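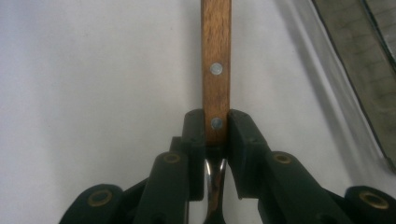
Re-securing riveted wooden handles on kitchen utensils

Last updated: February 24, 2023

trodness_bench
I have a utensil with a flat wooden handle, two round metal rivets on the centerline, steel shank. The wood moves slightly against the metal when I press sideways near the lower rivet. The rivets themselves do not spin. Is it worth drilling them out, or can the gap be filled in place? The rest of the set is fine and I would like to keep it together.

Ese Nwachukwu
If the rivets don't spin, leave them alone. Play at the lower end with tight rivets usually means the wood has shrunk. Dry the handle at room temperature for a week, then wick thin epoxy into the joint from the shank end. Clamp lightly between two blocks with wax paper. Wipe the squeeze-out before it sets.

dravodside
Disagree on epoxy as a first step. It locks the wood at its current width. If the handle takes up water again, it has nowhere to go and splits along the grain, normally through a rivet hole. Oil first. Two thin coats of food-grade mineral oil, 40 minutes apart, wiped off each time. Check the play again after a week.

Ese Nwachukwu
Oil first means epoxy will never bond afterward. Pick one.

dravodside
Correct, and I pick oil. I did a drawer of these in December and only one needed anything further.

Jonatan Sæther
Both work, depending on the gap. Test with a strip of printer paper. If it will not enter between wood and metal, oil. If it slides in past the lower rivet, fill. Do not hammer the rivet heads to tighten them unless the opposite head is backed on steel. A flat head struck off center will tilt and dent the wood around it.

trodness_bench
Paper goes in a few millimeters at the bottom and stops well short of the rivet.

Jonatan Sæther
Then oil. Keep it out of the dishwasher. Ours runs at 70 C with a heated dry, which is enough to open any of these handles.

brekke_91
What grit before oiling? The surface on mine is fuzzy.

dravodside
320, with the grain. Go around the rivets by hand or you will scratch the heads. Wipe with a damp cloth, let it dry overnight, sand once more, then oil.

Ese Nwachukwu
I would still fill it. A few millimeters of open joint holds food and water whether it is oiled or not. For something that gets washed daily that matters more than a possible split.

trodness_bench
First coat is on. I'll check the joint with paper again next week and post the result. If it still goes in I have epoxy, and another handle in the set I haven't oiled to try it on.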